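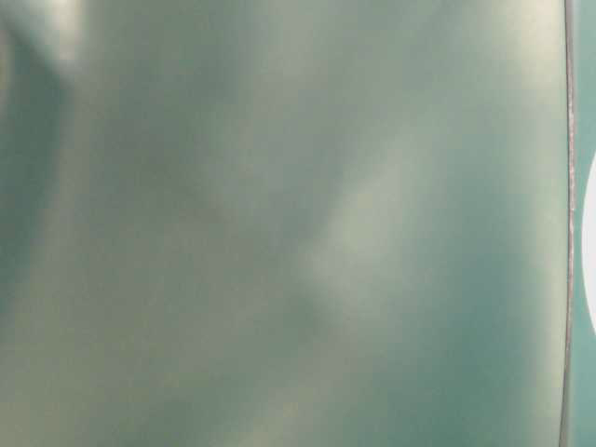
Palance, 3. Februar 2022

Warum eine Hecke nicht einfach weg darf
Ein Text für Kinder ab acht Jahren

Zwischen zwei Feldern steht oft eine lange Reihe aus Sträuchern und kleinen Bäumen. Man nennt sie Feldhecke. In Norddeutschland heißt eine solche Hecke, wenn sie auf einem kleinen Wall aus Erde wächst, auch Knick. In der Gemeinde Palance gibt es 27 Kilometer Feldhecken. Wer sie alle zu Fuß entlanggehen wollte, wäre den ganzen Tag unterwegs.

In den vergangenen Wochen haben viele Menschen in der Gemeinde über die Hecken gesprochen. Der Gemeinderat berät über neue Regeln für ihre Pflege. Auch Schulklassen haben dem Umweltamt dazu Fragen gestellt. Dieser Text beantwortet die wichtigsten davon.

Wozu gibt es Feldhecken?

Die meisten Feldhecken sind von Menschen angelegt worden. Früher gab es noch keinen Zaun aus Draht. Die Bauern brauchten aber eine Grenze, über die das Vieh nicht hinüberkonnte. Also pflanzten sie dichte Sträucher mit Dornen, zum Beispiel Schlehe und Weißdorn. Eine Kuh überlegt es sich gut, ob sie durch eine Schlehe laufen möchte.

Die Hecke lieferte außerdem Brennholz. Alle paar Jahre schnitten die Bauern die Sträucher kurz über dem Boden ab und heizten mit den Ästen den Ofen. Die Sträucher trieben danach wieder neu aus. Aus den Haselruten wurden Körbe und Stiele gemacht, und im Herbst sammelten die Kinder Nüsse und Brombeeren.

Heute braucht kaum noch jemand das Holz, und Zäune kann man kaufen. Trotzdem haben die Hecken noch Aufgaben. Sie bremsen den Wind. Auf einem großen Feld ohne Hecke kann starker Wind die trockene Erde mitnehmen, und gerade die oberste Schicht ist besonders fruchtbar. Die Hecke hält auch Regenwasser auf, das sonst den Hang hinunterfließen und Erde mitreißen würde.

Wer wohnt in einer Hecke?

In einer alten Hecke leben sehr viele Tiere auf engem Raum. Man kann sie sich wie ein Haus mit mehreren Stockwerken vorstellen.

Im Keller, also im Boden und unter dem alten Laub, leben Käfer, Regenwürmer und Spitzmäuse. Auch der Igel hält hier seinen Winterschlaf. Im Erdgeschoss wachsen Gräser und Kräuter, zwischen denen sich Erdkröten und Zauneidechsen verstecken. Im ersten Stock, mitten in den Sträuchern, bauen Vögel wie die Goldammer, die Heckenbraunelle und der Neuntöter ihre Nester. Der Neuntöter ist für eine besondere Gewohnheit bekannt: Er spießt gefangene Insekten auf Dornen auf und legt sich so einen Vorrat an. Ganz oben, in den einzelnen größeren Bäumen, sitzen gern Greifvögel und halten Ausschau nach Mäusen.

Für manche Tiere ist die Hecke auch eine Straße. Eine Haselmaus läuft ungern über ein offenes Feld. Dort gibt es kein Versteck. Durch die Zweige einer Hecke kann sie von einem Wald zum anderen klettern, ohne den Boden zu berühren. Hat die Hecke eine große Lücke, endet dort der Weg.

Darf man eine Hecke abschneiden?

Das kommt auf die Jahreszeit und auf die Art des Schnittes an. In Deutschland gilt das Bundesnaturschutzgesetz. Es bestimmt, dass Hecken und Gebüsche von März bis September nicht abgeschnitten oder auf den Stock gesetzt werden dürfen. Auf den Stock setzen bedeutet, dass man die Sträucher knapp über dem Boden absägt. In diesen Monaten brüten viele Vögel. Ein schonender Formschnitt, bei dem nur das gekürzt wird, was in diesem Jahr neu gewachsen ist, bleibt erlaubt. Auch dann muss man vorher nachsehen, ob ein Nest in den Zweigen ist.

Größere Arbeiten finden deshalb im Winter statt. Wer im Februar eine Motorsäge am Feldrand hört, hört vermutlich jemanden, der vor dem Ende der erlaubten Zeit noch fertig werden will.

Warum schneidet man Hecken überhaupt?

Eine Hecke, die nie geschnitten wird, wächst in die Höhe. Die Sträucher werden nach und nach zu Bäumen, und unten, wo kein Licht mehr hinkommt, wird sie kahl. Dann pfeift der Wind hindurch, und die Heckenbraunelle findet keinen dichten Platz mehr für ihr Nest.

Fachleute empfehlen, eine Hecke alle zehn bis 15 Jahre auf den Stock zu setzen, und zwar immer nur ein Stück davon. So können die Tiere in den Abschnitt daneben umziehen. Direkt nach dem Schnitt sieht die Stelle recht leer aus, und beim Umweltamt gehen dann regelmäßig besorgte Anrufe ein. Im Sommer darauf stehen dort bereits wieder junge Triebe.

Schädlich ist es dagegen, eine Hecke mit schweren Maschinen jedes Jahr seitlich zu zerfetzen oder ihre Wurzeln herauszureißen. Die Wurzeln wachsen nicht nach.

Wem gehört die Hecke?

Diese Frage ist schwieriger, als sie klingt. Eine Feldhecke steht immer auf einem Grundstück, und jedes Grundstück hat eine Eigentümerin oder einen Eigentümer. Das kann ein landwirtschaftlicher Betrieb sein, eine Familie oder die Gemeinde. Wem das Grundstück gehört, dem gehört auch die Hecke.

Trotzdem darf der Betrieb mit ihr nicht machen, was er will. Der Vogel, der darin brütet, gehört ihm nicht, und der Wind weht auch über das Feld des Nachbarn. Der Staat sagt deshalb: Die Hecke dient allen, und darum gelten für sie Regeln.

Worüber wird in Palance gestritten?

Der Gemeinderat möchte eine Satzung beschließen. Eine Satzung ist eine Regel, die nur in einer bestimmten Gemeinde gilt. Im Entwurf steht, dass jede Hecke in Palance auf beiden Seiten einen Streifen bekommen soll, auf dem nicht gepflügt und nicht gespritzt wird. Außerdem sollen Lücken wieder bepflanzt werden.

Dazu gibt es verschiedene Meinungen. Viele Bäuerinnen und Bauern sagen, dass sie ihre Hecken seit langer Zeit pflegen und gut wissen, was ihnen bekommt. Auf dem Streifen können sie kein Getreide ernten, und das kostet sie Geld. Sie wünschen sich, dass die Gemeinde ihnen diesen Verlust bezahlt und dass sie selbst entscheiden dürfen, an welcher Stelle der Streifen liegt.

Der örtliche Naturschutzverein findet, dass freiwillige Lösungen bisher zu wenig gebracht haben. An einigen Stellen reicht der Pflug bis an die Wurzeln heran. Der Verein möchte, dass die Regel für alle gleich gilt und dass jemand nachsieht, ob sie eingehalten wird.

Andere Einwohnerinnen und Einwohner fragen, wer die Kosten trägt. Im Haushalt der Gemeinde muss das Geld auch für die Schule, die Straßen und das Schwimmbad reichen. Der Haushalt ist der Plan, in dem steht, wie viel Geld eine Gemeinde einnimmt und wofür sie es ausgibt.

Alle drei Gruppen haben Gründe für ihre Meinung. Der Gemeinderat muss sie anhören und danach abstimmen. Bis dahin gilt weiter das, was jetzt schon im Gesetz steht.

Ein Versuch mit dem Namen Rutora

Im vergangenen Winter hat die Gemeinde ein Projekt begonnen. Es heißt Rutora. Vier Betriebe nehmen daran teil, darunter der Hof Omari am östlichen Ortsrand. Sie haben sich freiwillig gemeldet. Die Baumschule Penrose hat dafür 2649 junge Sträucher geliefert: Hasel, Schlehe, Weißdorn, Pfaffenhütchen und Hundsrose.

Auf dem Hof Omari wurde damit eine Lücke von 132 Metern geschlossen. Die Lücke war entstanden, als man vor vielen Jahren zwei kleine Felder zu einem großen zusammenlegte. Der Betrieb erhält von der Gemeinde für die Pflege dieses Abschnitts 899 Euro im Jahr. Dafür muss er die jungen Pflanzen bei Trockenheit gießen und den Schutzzaun instand halten – Rehe fressen nämlich gern die frischen Knospen.

Ob das Projekt gelingt, lässt sich noch nicht sagen. Eine neue Hecke braucht mehrere Jahre, bis sie dicht genug für ein Vogelnest ist.

Was können Kinder tun?

Wer an einer Feldhecke spazieren geht, bleibt bitte auf dem Weg. Hunde gehören während der Brutzeit an die Leine. Nester werden weder angefasst noch aus der Nähe fotografiert. Gartenabfälle haben in der Hecke nichts zu suchen, auch wenn es nur Rasenschnitt ist. Er macht den Boden zu nährstoffreich, und dann wachsen dort fast nur noch Brennnesseln.

Kinder dürfen dem Gemeinderat auch schreiben. Briefe von Schulklassen werden in der Sitzung vorgelesen. Die Sitzungen des Gemeinderates sind in der Regel öffentlich, und Zuhören ist ohne Anmeldung möglich.

Schwierige Wörter

Feldhecke: eine Reihe aus Sträuchern und Bäumen zwischen Feldern oder Wiesen.
Auf den Stock setzen: Sträucher knapp über dem Boden absägen, damit sie neu austreiben.
Satzung: eine Regel, die eine Gemeinde für ihr eigenes Gebiet beschließt.
Brutzeit: die Zeit, in der Vögel Eier legen und ihre Jungen aufziehen.

Kommentare (4)

Klasse 4b
Wir haben den Text im Sachunterricht gelesen. Wir möchten wissen, ob der Neuntöter auch Mäuse aufspießt.

Umweltamt Palance
Liebe Klasse 4b, ja, das kommt vor. Meistens fängt er große Insekten, manchmal aber auch eine kleine Maus.

Gast
Den Abschnitt über den Streit finde ich ausgewogen. Es fehlt der Hinweis, dass der Streifen auf schmalen Feldern viel mehr ausmacht als auf breiten. Das sollten auch Kinder erfahren.

Heckenfreundin
Meine Tochter will jetzt einen Brief an den Gemeinderat schreiben. Genügt eine E-Mail, oder muss es Papier sein?

Kontakt | Impressum | Datenschutz | © Gemeinde Palance, Umweltamt | Nach oben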